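Proyecto Fondari

Fondari es un proyecto estudiantil de robótica dedicado a la manipulación de ropa. Lo desarrolla el club Jureo, formado por alumnos de ingeniería, bajo la coordinación de Oleksandra Levchenko. El nombre se usa también para el taller semanal del club, que se reúne los lunes.

Origen

El club Jureo trabajaba al principio con piezas rígidas. En enero sus miembros decidieron pasar a los tejidos, que cambian de forma al tocarlos y son difíciles de modelar. La primera versión del programa de control se llamó Rendell y fue escrita por tres estudiantes.

Tarea de doblado

La tarea principal consiste en doblar un pantalón vaquero sobre una mesa blanca.
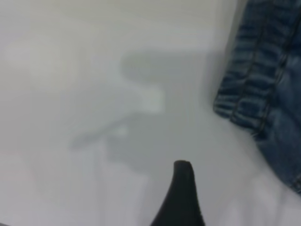
El reglamento interno concede a cada equipo cinco intentos por sesión. Un intento se considera válido si la prenda queda doblada a lo largo, con una pierna sobre la otra, y no sale de la mesa. Los puños elásticos se consideran la parte más difícil, porque el tejido fruncido tiene varias capas y la pinza puede tomar más tela de la necesaria. Hasta ahora el club ha registrado 235 intentos, que los alumnos revisan en grupo y clasifican según el tipo de error. 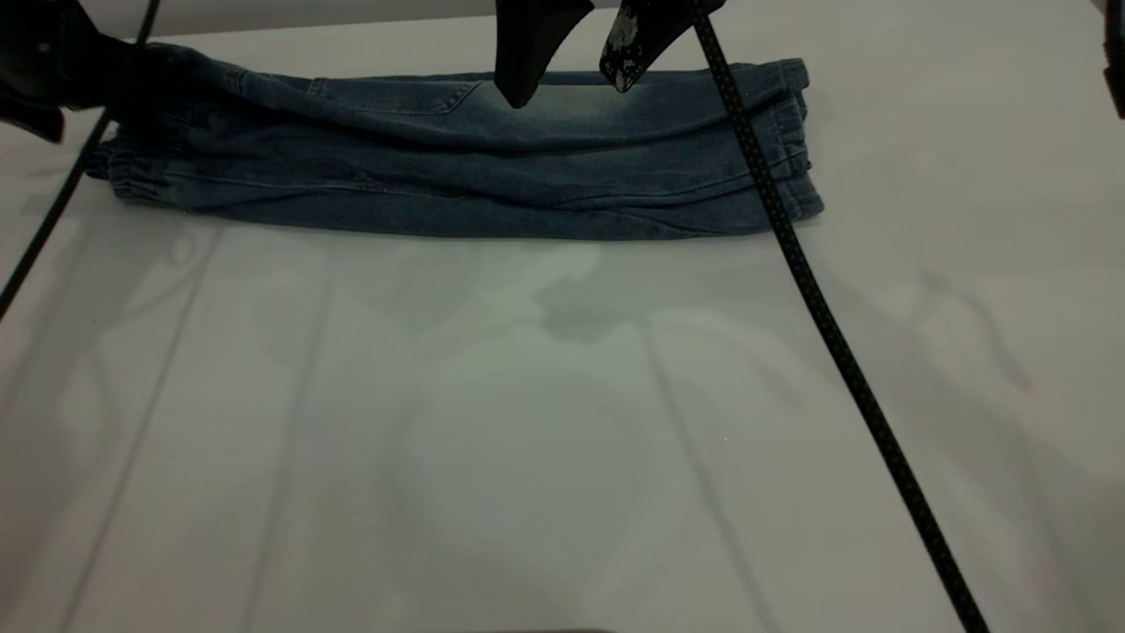

Copa Fedoruk

La Copa Fedoruk es la competición interna del club. Participan ocho equipos y se celebra al final del curso.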